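Review: Indix 2 Task Planner for Two-Arm Systems
September 9, 2021

The Drarel evaluation office tested Indix 2, the task planning package from Pledetti, on a laundry pickup task. The planner receives a goal, selects an arm, and sends grasp requests to the controller. Setup took one morning, and the manual is clear.

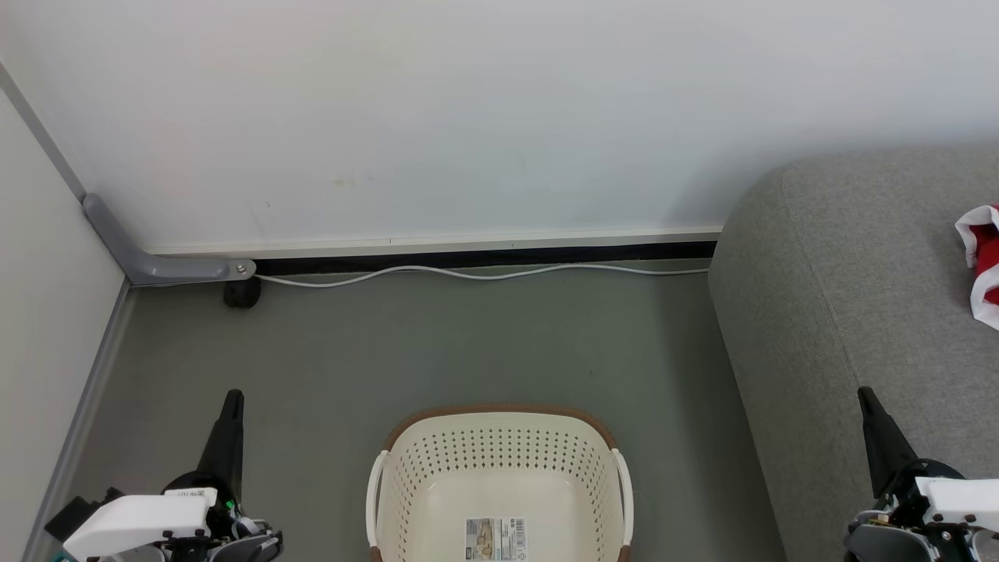 Isabelle Gill asked whether the planner could be paused between steps without losing its goal list. It can, and the list is also kept after a restart of the controller.

Perception is handled by a separate module, Iyamu, which outlines each piece of cloth before a grasp is proposed. Folded fabric remains the hardest case. Of 129 grasp requests logged in July, 37 were returned for replanning, mostly where two items of similar color lay close together.
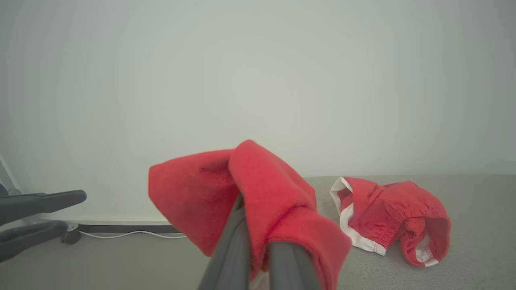 One reader of the draft wrote that the replanning delay matters more than the count, and asked that it be reported. The median delay was 1409 milliseconds, which this office considers acceptable for household work.

The log viewer is less satisfactory. It shows wrist and head views on separate pages,

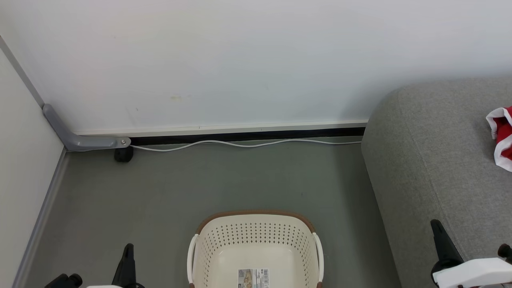
and an operator must match time stamps by hand. Export is limited to plain text. The office recommends Indix 2 for laboratory use and requests a combined viewer in the next release.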